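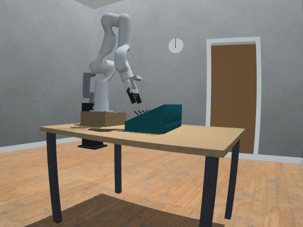 Tisch mit türkisfarbener Box, Computergrafik

Sprechfassung
Ordnung am gemeinsamen Arbeitsplatz - Einführung der Regelung für geteilte Schreibtische
Referat Innere Dienste, Standort Varden, 17. März 2022
Es gilt das gesprochene Wort.

Folie 1 - Begrüßung
Sehr geehrte Damen und Herren, im Namen der Abteilungsleitung heiße ich Sie willkommen. Frau Wojcik lässt sich für die erste Viertelstunde entschuldigen und wird zur Aussprache anwesend sein. Fragen bitte ich bis zum Ende des jeweiligen Abschnitts zurückzustellen.
(Hinweis auf die ausliegende Teilnahmeliste.)

Folie 2 - Ausgangslage
Mit dem Umzug aus dem Gebäude Halvorsen entfällt die feste Zuordnung der Schreibtische in den Etagen zwei und drei. Die Dienstvereinbarung vom November bildet hierfür die Grundlage. Sie regelt die Nutzung der Plätze, die Aufbewahrung persönlicher Gegenstände und den Umgang mit Schriftgut. Nicht betroffen sind die Registratur, die Poststelle und die Räume der Personalvertretung.
Im Anhörungsverfahren sind 17 schriftliche Stellungnahmen eingegangen. Die meisten bezogen sich auf die Ablage laufender Vorgänge, einige auf Lärm. Zum Lärm folgt eine gesonderte Regelung, über die ich heute noch nichts Abschließendes sagen kann.

Folie 3 - Der Platz am Ende des Arbeitstages
Die Tischfläche ist bei Dienstschluss vollständig freizuräumen. Tastatur und Maus verbleiben am Platz, ebenso das Telefon. Unterlagen mit Personenbezug gehören in den verschließbaren Rollcontainer und unter keinen Umständen in offene Ablagekörbe.
Pflanzen sind auf den Fensterbänken zulässig, sofern die Fenster sich weiterhin öffnen lassen.
(Hier langsamer sprechen. Rückfrage aus dem Sachgebiet Vergabe ist zu erwarten: Übergroße Pläne werden im Planschrank Raum 13 verwahrt, Schlüssel an der Pforte.)

Folie 4 - Aufbewahrungsboxen
Alle Beschäftigten erhalten eine Box des Modells Porna mit Deckel und Namensschild. Die Box wird morgens dem Regal entnommen und abends dorthin zurückgestellt. Lebensmittel dürfen darin nicht gelagert werden. Für Verlust haftet die Dienststelle nur im Rahmen der allgemeinen Bestimmungen - der Wortlaut findet sich in Anlage 7 der Handreichung.

Folie 5 - Buchung
Die Plätze werden über das System Studuvus gebucht. Eine Buchung ist frühestens 15 Tage im Voraus möglich und verfällt, wenn der Platz bis 10 Uhr nicht eingenommen wird. Teilzeitkräfte können halbe Tage buchen. Schwerbehinderte Kolleginnen und Kollegen sowie Beschäftigte mit ärztlich bestätigtem Bedarf an besonderer Ausstattung behalten ihren festen Platz; ein erneuter Antrag ist nicht erforderlich.
(Bei Zeitmangel entfällt die Vorführung der Buchungsmaske. Verweis auf die Kurzanleitung im Intranet.)

Folie 6 - Zuständigkeiten
Für Mobiliar und Boxen ist das Referat Innere Dienste zuständig, für Zugänge und Kennwörter die IT-Stelle. Beschwerden über die Platzvergabe richten Sie bitte zunächst an die eigene Sachgebietsleitung. Kommt dort keine Einigung zustande, entscheidet Frau Wojcik nach Anhörung der Beteiligten.

Folie 7 - Aussprache
Überleitung an Juniper Wojcik. Wortmeldungen werden in der Reihenfolge des Eingangs aufgerufen und im Protokoll ohne Namensnennung wiedergegeben. Schriftliche Nachfragen nimmt das Sekretariat auch nach der Veranstaltung entgegen.
(Handreichungen am Ausgang bereitlegen.)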